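Why Does Food Coloring Spread Out in Water?

Kids' Science Corner - Skiltow Library pages
2 January 2021

Drip one drop of food coloring into a glass of water. Don't stir. Don't bump the table. Just watch.

First it sinks, with a long curly tail behind it. Then the tail gets fuzzy. Then the fuzz gets bigger. Come back after lunch and the whole glass is one color. Who stirred it? The water did!

Water is busy

A glass of water looks still. It isn't. Water is made of tiny bits called molecules, way too small to see, even with the microscope at school. And they never stop moving. They bump and spin and slide past each other all day long. All night too.

So when the coloring goes in, it gets bumped. A bit goes left. A bit goes right. Some goes up, some goes down. There's no plan. Just bumping. But after enough bumps the color is everywhere.

Scientists call this diffusion. Say it like this: dih-FYOO-zhun.

Think of recess

Picture 18 kids all squished in one corner of the playground. Everybody has to walk with their eyes closed (slowly!) and turn when they bump something. After a few minutes, are they still in the corner? Nope. All over the place. Could they all end up back in the corner by accident? I guess so, but you would be waiting a very very long time.

Same with the color. It spreads out on its own. It dosen't pack itself back into a drop.

Hot or cold?

Try it. You need:

Two clear glasses
Cold water
Warm water from the faucet - warm, not hot, and ask a grown-up
Food coloring, any color
A clock

Fill one glass with cold water and one with warm. Let them sit for 6 minutes so the water calms down. Then one drop in each, at the same time if you can. A friend helps with this part.

Which one spreads first? Write down your guess before you look. Then draw what you see after one minute, and again after five.

The warm one should win. Warm molecules move faster, so there's more bumping. More bumping, faster spreading. When the kids' club in Goltevitz tried this last July it was so warm in the room that the "cold" glass was not very cold at all, and the race was nearly a tie. So use the fridge if it's hot out. Ice is ok but take it out first or it will push the color around as it melts.

Does it work in other stuff?

Yes, but the speed changes. Syrup is thick, so it's slow. Really slow. Go to bed and check in the morning. Milk is harder because you can't see through it. Oil is strange - most food coloring is made with water, and water and oil don't mix, so the drop just sits there in a little ball. Poke it with a toothpick. Still a ball!
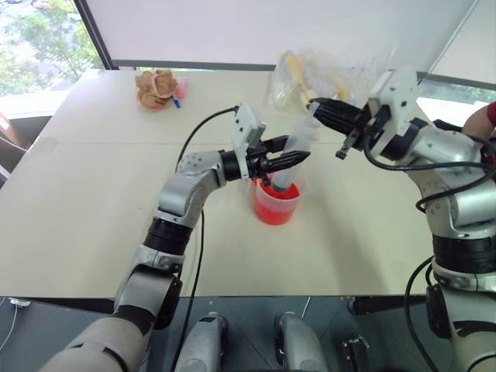
Air does it too. That's how you know there's popcorn before you get to the kitchen. Tiny bits of popcorn smell get bumped along through the air until a few land up inside your nose. Air moves around in a house as well, from doors and fans and people walking by, and that helps the smell along.

How little color do you need?

Less than you think. Put one drop in a glass and stir. Now pour half out, fill it up again with plain water, and stir. Do it again. Each time you have half as much color as before. Keep going till you can't see any. The color isn't all gone, there's just too little for your eyes.

A big swimming pool might need roughly 4000 drops before you noticed anything. Maybe more. Please do not try this in a pool.

Words to know

Molecule: a very tiny bit of something, like water or sugar.
Diffusion: when bits spread out by bumping and moving around.
Dilute: to make weaker by adding water.

Things to try next

A tea bag in cold water, no stiring.
A candy with a colored shell in a plate of water. Put two candies on opposite sides and see what happens where the colors meet.
Celery with its leaves on, standing in colored water overnight. This one isn't only diffusion, the plant pulls the water up. Look at the leaves the next day.

Put newspaper down first. Food coloring stains shirts, counters and fingers, and it takes a couple of days to wash off your hands.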